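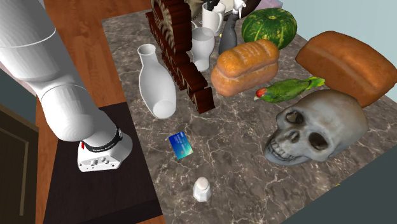

**Esthorpe learning group: minutes of the February meeting**

Present: Safta Matei (chair), Pirmin Camenzind, Ines, Dougal, Wren (minutes)
Apologies: Harriet, who has sent her notes on the labelling and asks that we don't decide anything rash about the grasp labels without her

Started at 2 p.m., or a little after, while we waited for the projector to wake up.

**1. Last meeting's minutes**

Agreed, with one correction from Dougal. He did not offer to rewrite the replay tool. He offered to look at it, and he would like the difference to be on record. Safta thanked him warmly for looking at it all the same, and it does now open the older files without complaint.

**2. Where we are with the examples**

Pirmin took us through the state of the Gollon set, which is the simulated countertop work. We now have 709 accepted examples, and a further 44 are waiting for a second pair of eyes. He was pleased with the pace and said so more than once, and I think we were all glad to hear it after the slow start in the autumn. The accepted ones are spread unevenly across the tasks: plenty of picking up and putting down, rather fewer where something has to be moved out of the way first, and hardly any where the arm must go in between tall things without touching them.

Ines asked whether the waiting ones were being held for a good reason or simply because we had all been busy. Pirmin said a bit of both. Nine of them have a jump in the recorded joint positions near the start, and he would like those thrown out and driven again. The remainder look sound to him. After some discussion it was agreed that the nine go, and that the rest are shared between Ines and Dougal, who will each mark them without looking at the other's marks.

**3. The marble counter layout**

This took up the best part of the meeting, and I have tried to be fair to everyone.

Safta put the layout on the screen, with the white arm over by the dark stand and the marble counter beside it. Her feeling is that it's a lovely layout and also a slightly lopsided one. Most of the objects have ended up towards the back and the right, so the bread, the parrot and the skull are all in one another's company while the salt shaker stands quite alone near the front. She worries that the system will learn that small things live out in the open and big things live in a heap, which would be a silly thing for it to believe.

Dougal was more relaxed. He pointed out that real kitchens are lopsided too, and that his own has one clear corner and a great deal of bread. He would keep the layout as it is and simply make more of them, with the objects shuffled by the placing script. Pirmin agreed in general but wanted the crowded version kept as well, because the smaller loaf partly hides the spray bottle behind it and he finds that sort of thing useful. We have been short of examples where the wanted object is half hidden.

We then had a long and rather enjoyable talk about the blue card. Ines has driven it more than anyone and says that a thin flat thing on marble is miserable to pick up with the controls we have. She would like to be allowed to slide it to an edge first and count that as a proper attempt. Safta was in favour. Pirmin asked that the slide be marked as its own step, otherwise we'll have two quite different habits under one instruction, and the group came round to this. The wording will be settled with Harriet.

Other points raised on the layout:

- The white vase is leaning. Dougal will check whether the placing script set it down that way or whether it was still settling when the view was saved. Until he reports back, please don't use the vase as a target.
- The name "pumpkin" is to be kept for the round green one with the stripes, even though Ines maintains it is a watermelon. Instructions may use "green gourd" as a second wording.
- The two loaves need different names. "Small loaf" and "large loaf" will do for now.
- The dark red-brown wooden piece that runs down from the back is still called "blocks" in the object list. Three of us had read it as letters. Wren to ask the people at Haslinger, who supplied the models, what they call it.

**4. Wording of the instructions**

Harriet's notes were read out by Safta. She feels that too many of our sentences sound as if one person wrote them on one afternoon, and Dougal admitted that one person did. She suggests that each of us writes 20 fresh instructions in whatever way we'd naturally say them to someone standing at the counter, mistakes and all, and that nobody tidies them up afterwards. Everybody liked this. Pirmin wondered if he might do some of his in the evening with a glass of something, and there was no objection.

**5. Flilimley**

Safta has had a friendly message from the Flilimley side, who would like to try our accepted set once the checking is finished. She'll tell them yes, with the labels as they stand, and will mention that the card examples may change.

**6. Actions**

- Pirmin: remove the nine faulty examples and drive them again
- Ines and Dougal: check the rest of the waiting examples
- Dougal: look into the vase; make shuffled copies of the layout, keeping the crowded one
- Safta: reply to Flilimley; speak to Harriet about the sliding step
- Wren: write to Haslinger
- Everyone: instructions, to Harriet before the next meeting

**7. Any other business**

Ines asked for a softer chair at the driving desk. Safta will see what can be found.

Closed at 3.40 p.m.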